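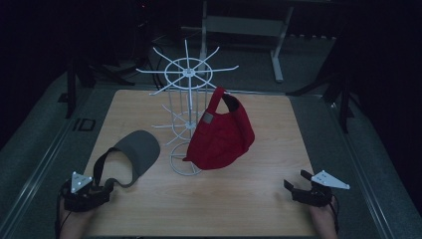 How to wash a baseball cap by hand without wrecking the shape. Been meaning to write this up since the Brimholm summer fair, when four people asked me at the stall and I gave four different answers. Takes 30 minutes of actual work, the rest is soaking and waiting. The bit most people get wrong is the drying. A wire hat rack is fine for storing, and hooking a cap over a spoke by the strap opening like the red one keeps it off the table, but it droops. Brim down, crown drooping. Fine when it's dry. Don't do it with a wet one.

What you need

Washing up bowl
Mild detergent, the liquid sort
Old soft toothbrush
Small towel you don't mind staining
A bowl or tub about the size of your head

Before you start

Check the brim. Older caps have cardboard in there and if it gets soaked thats the end of it. Flick it with a fingernail – hollow papery sound means cardboard. Those get sponged only. Plastic brims can go right in.

Then check the dye. Damp white cloth, rub on an inside seam. Colour comes off? Cold water, wash it alone, keep the soak short. Reds and navys are the worst for this.

Step 1. Fill the bowl with cool water, squirt of detergent, swish.

Step 2. Do the sweatband first. Neat detergent on the toothbrush, small circles. This is where the grime lives.

Step 3. Look at the cloth and the seams.
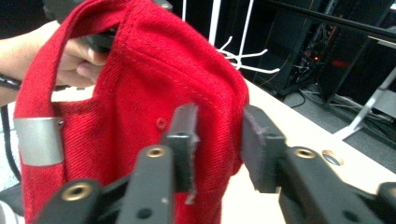
Coarse twill with raised seams – brush along the stitching, go easy.

Dirt sits in the diagonal lines of the weave so a wipe over won't shift it. Light brushing, same direction as the lines. Leave any embroidery alone, just press suds through it with your fingers.

Step 4. Soak for 14 minutes. Longer if it's really bad and the dye test was clean.

Step 5. Rinse til the water runs clear. No wringing!! Press it in the towel.

Step 6. Stuff with the rolled towel or sit it over the upturned bowl. Pull the brim into the curve you want. Leave it somewhere airy, not on a radiator.

Next day, usually dry. In September mine took longer, damp house.

Fouad Kamel from Hamomley wrote in to say he uses shaving foam on the sweatband. Tried it, works ok, smells for ages.

Updated 4/8/24 – added the dye test.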